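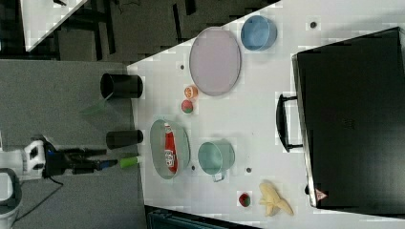 Remedios Marín

Bamarex commercialise depuis le 9 février 2022 un kit de rangement de table pour bras robotisés, baptisé Pristedix. L'ensemble s'adresse aux laboratoires et aux centres de formation qui possèdent déjà un bras et une pince, et qui veulent travailler la manipulation d'objets de cuisine sans écrire eux-mêmes toute la partie logicielle.

Le kit de base comprend le logiciel de commande, deux supports de caméra et un catalogue de 92 exercices. Les consignes sont courtes : prendre un objet, le poser dans un plat, le déplacer d'un récipient à un autre. La vaisselle et les faux aliments ne sont pas fournis. Bamarex publie une liste de formes et de dimensions conseillées, et chacun se procure les articles où il le souhaite.

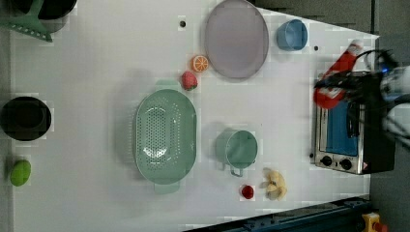 Une bouteille de ketchup tenue par la pince au-dessus d'un four de table.

Le fabricant a retenu des objets qui posent des difficultés différentes. Une bouteille couchée se saisit par les flancs, mais elle roule si la pince se referme de travers. Un bol léger glisse dès qu'on le touche. Les plats ovales à bord bas servent surtout de zone de dépose, et leur position change d'un exercice à l'autre. L'utilisateur peut ajouter ses propres consignes depuis un éditeur, à condition de refaire l'étalonnage quand un support de caméra a été déplacé. L'opération demande 61 secondes selon la notice. 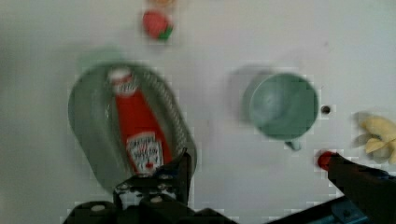 La vue prise au poignet est enregistrée en même temps que la vue d'ensemble, et les deux fichiers sont synchronisés automatiquement. Le logiciel conserve aussi les essais manqués, que l'on peut trier ensuite par exercice ou par objet. L'exportation se fait dans un format ouvert. En revanche, l'interface n'existe pour l'instant qu'en anglais et en espagnol. La version française est annoncée pour mars.

La distribution est confiée à la société Anell, qui assure également l'assistance par téléphone. La location coûte 172 euros par mois, mises à jour comprises, avec un engagement minimal de deux mois. Une extension consacrée aux portes et aux tiroirs, développée avec le bureau d'études Dissanayake, sera vendue séparément. Son prix n'a pas été communiqué.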